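2021-08-28

Cord day, continued. I said in March that I would go through the power cords "next week" and you can all stop reminding me now, because I have started! Quang Tôn brought up the last of the stock from the Lotport shelves this morning and the pile was worse than I remembered. Every cord we ever pulled out of a carton and didn't need went into the same place, and they have spent the time since then braiding themselves together.

Ground rules, so whoever picks this up after me does it the same way:

One box for the jumble, one box for cords that have been looked at. Take one out, run it through your hand from plug to socket end, bend it a little near both ends where they crack. If the jacket is fine and the prongs are straight, it goes across. If it isn't, it goes on the floor by my stool and I'll deal with it. Please don't cut the ends off the bad ones until Halfdan has seen them, he wants to know which supplier they came from (he suspects Fadik, he always suspects Fadik). 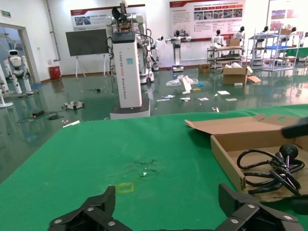
The coiling is where I lose time. Duyên Từ does the over-under thing that sound people do and hers lie flat like a plate. Mine spring open the second I let go. I tried it her way for most of the morning and then went back to plain loops, loose, no tie, and they're good enough as long as you don't stack them too deep. A black cord coiled in an open box with the plug lying where you can see it is all I'm after, because then you can check the plug without lifting the whole thing out. Tight coils I've given up on. The stiff cords fight you and the soft ones get a kink right behind the plug, and that's the spot we're supposed to be protecting.

I did try twist ties. Quyên Ngô had a bag of them in her drawer, the paper kind, and they were fine for the first few cords and then I got annoyed. Half of them had lost their paper and the bare wire scratches. Hook-and-loop strips would be nicer. The Martens catalog sells them in packs of 500, and I've put a note on the order sheet with a question mark next to it. 500 is more than we'd need for cords, but I know perfectly well they'd wander off to other benches, so maybe it comes out right.

Things I learned, for next time:

Don't pull. I know, I know. But when a plug is wedged down in the heap the natural thing is to grab the cord and tug, and all it does is tighten everything else around it. Push the loop back in first, then follow it. I got 3 out in one go that way, which felt like a magic trick.

Start from the plug end. The prongs catch on everything, so if you free the plug the rest usually slides out behind it. Starting from the other end I had to stop and back up every single time.

Keep the lids folded all the way back. If they're half up you brush them with your wrist and it drives you up the wall.

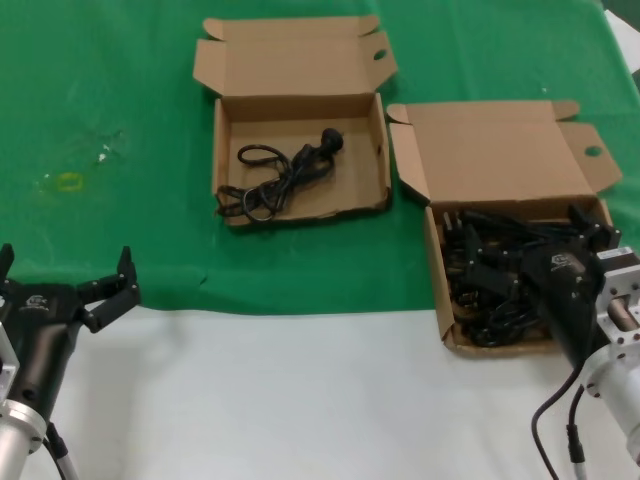
Kiều Trình asked whether it wouldn't be quicker to buy new ones and recycle the lot. Maybe! I thought about it over lunch. But the new ones would come in the same cartons with the same twist in them, and we'd be back here in a year. What I would like is for cords to get looked at on the day they arrive, one at a time, when it takes no effort at all. I'm going to write that on the card by the receiving door and see how long it lasts.

Also talked to Halfdan about labels. He'd like a small flag on each cord with the length and the date it was checked. I'd like that too, but I'm not writing them by hand — the label printer is still over with the Zarnerura people and they've promised it back twice. Until then, no flags. A cord in the checked box has been checked, and that's the whole system.

Still to do: the rest of the jumble, the extension leads (separate job, don't mix them in please), and finding a decent lidded bin so the checked ones don't have to live in cardboard. Duyên thinks there's one in the upstairs closet with old mouse pads in it. My thumbs are sore, so that's it for me today. Quang has offered to take a turn after me, and I've left him the good stool.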